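Front-loading tumble dryer

A front-loading tumble dryer is a laundry appliance that removes moisture from textiles by turning them in a drum through which warm air is passed. It is commonly placed beside a front-loading washing machine of matching finish, and in shared laundries the two are often numbered as a pair.
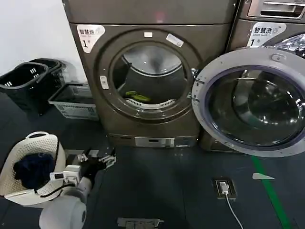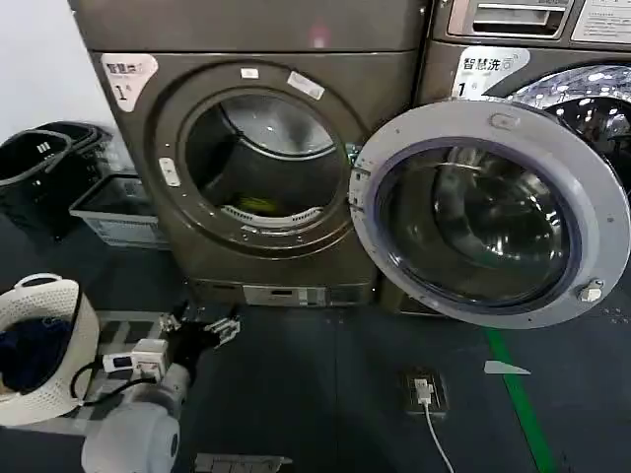
A dryer labelled number 1 with a washing machine at its right. A small yellow-green item lies in the dryer drum.

Construction

The drum is usually stainless steel or coated steel. Raised ribs, called lifters, carry the load up the side of the drum and let it fall through the air stream. The door closes against a ring at the front of the cabinet, and a catch on the ring holds it shut. A switch linked to the catch stops the drum when the door is opened.

Lint is collected by a filter, most often seated in the lower lip of the opening. A blocked filter lengthens drying time and raises the temperature inside the cabinet. Condenser and heat pump models have a second filter or a heat exchanger behind a panel near the floor.

Types

Vented dryers discharge moist air outdoors through a duct. Condenser dryers cool the air inside the cabinet and collect the water in a tank or send it to a drain. Heat pump dryers recover part of the heat and run at lower temperatures – cycles are longer, but less energy is used.

Use in shared laundries

Numbering lets users report a fault or book a machine without describing its position. The Vakside residence laundry, fitted out by Nutex, gives each washer and dryer pair the same number. Its guide, written by Malte Nolte and Joscha Böttcher, sets out the following routine:

Clean the lint filter before every load.
Turn the drum by hand and check the lower lip for socks, cloths and other small items.
Leave the door ajar after use.
Report faults by machine number.

Small items are easily left behind, as they settle at the bottom of the drum or cling to its wall. The Vakside guide calls for a full inspection of door seals and ducts each February, and a further check after every 300 cycles.

See also

Clothes line
Lint filter
Washing machine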